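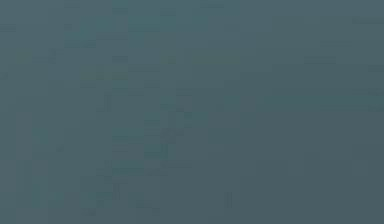 Can Machines Do the Chores Yet?

Learning pages for ages 8 to 11
Dirkholm Museum of Work and Industry
Updated 26/06/2026

Every home and every store has jobs that must be done again and again. Dishes are washed and then used. Shelves are filled and then emptied by shoppers. For a long time, people have wondered whether a machine could take over this work. The answer today is that machines can do some chores well, some chores slowly, and some chores hardly at all.

Machines that already help

A washing machine is a chore machine. So is a dishwasher. Each was built for one job, and each needs a person to load it, start it and unload it. A washing machine does not know whether it is holding socks or a tablecloth. It fills, turns, drains and spins in the order it was given.

Small floor-cleaning robots do a little more. They move by themselves and use sensors to notice walls and furniture. A sensor is a part that collects information, in the way that your eyes and skin do. A floor robot can still be stopped by a loose cord or a sock, and most of them cannot climb stairs.

Why picking things up is difficult

Close your eyes and reach into your school bag for a pencil. You will probably find it by touch. Your fingers can tell a pencil from a ruler, and you know without thinking how hard to squeeze.

A robot must have each part of this task worked out. It has to find the object, decide where to hold it, move its arm there and close its gripper with the right amount of force. Too much force will crush a paper cup. Too little, and the cup will fall.

Soft things are harder still. A plate keeps its shape when it is lifted, but a towel changes shape every time it is touched. This is why folding laundry, a task many children can do, has kept engineers busy for years.

Practice in a pretend room

Robots often learn inside a computer before they try a real kitchen. The computer makes a pretend room, called a simulation, and the robot practices there. Nothing can be broken in a simulation, and the same task can be tried many times in a row.

A pretend room is never exactly like a real one. Real drawers stick. Real counters are slippery when they are wet. A robot that does well in a simulation may need more lessons when it meets the real thing.

A visit to the Jimar store

Last August, the museum's education team visited the Jimar grocery store, where a shelf-stocking robot named Zenia was being tested. Zenia was built by a company called Ginting. It has one arm and moves on wheels.

Sutrisno Majimbun, an engineer at Ginting, gave Zenia 30 boxes and cans to place on a shelf. Zenia placed 16 of them without help. Of the others, 6 were put down in the wrong spot and had to be moved by a person. Zenia did not manage to pick up the rest – most of these were bags of rice, which sagged when the gripper closed on them.

"A bag of rice is a different shape every time you lift it," Mr. Majimbun told us. "We are still teaching Zenia what to do about that."

Áine Duggan has stocked shelves at the store for many years. She showed our team how she works. She carries two bags at once, turns the labels to face the front and checks each package for tears as she goes. She also stops when a shopper asks where to find the flour. Zenia cannot yet do any of these things.

So, can they do it yet?

Machines are good at work that stays the same. In some large warehouses, robots carry shelves or bins along set paths all day. The floor is flat, the bins match, and people are kept out of the way.

Homes are different. No two kitchens are arranged alike, and things are moved every day. Pets and small children may cross the floor at any moment, so a home robot must also be safe. Many robots move slowly for this reason.

Engineers expect that robots will learn more chores, but they do not agree on how soon. For now, people still make the beds and put away most of the groceries.

Words to know

Gripper – the part of a robot that holds things, like a hand.
Sensor – a part that collects information about the world.
Simulation – a pretend place or event made by a computer.

Try it at home or in class

Put on a pair of thick winter gloves. Ask an adult for a small towel, a plastic cup and a coin. Try to fold the towel, lift the cup and pick up the coin from a table. Then try again using only your thumb and one finger of each hand. Write down which task was hardest and talk about it with a partner.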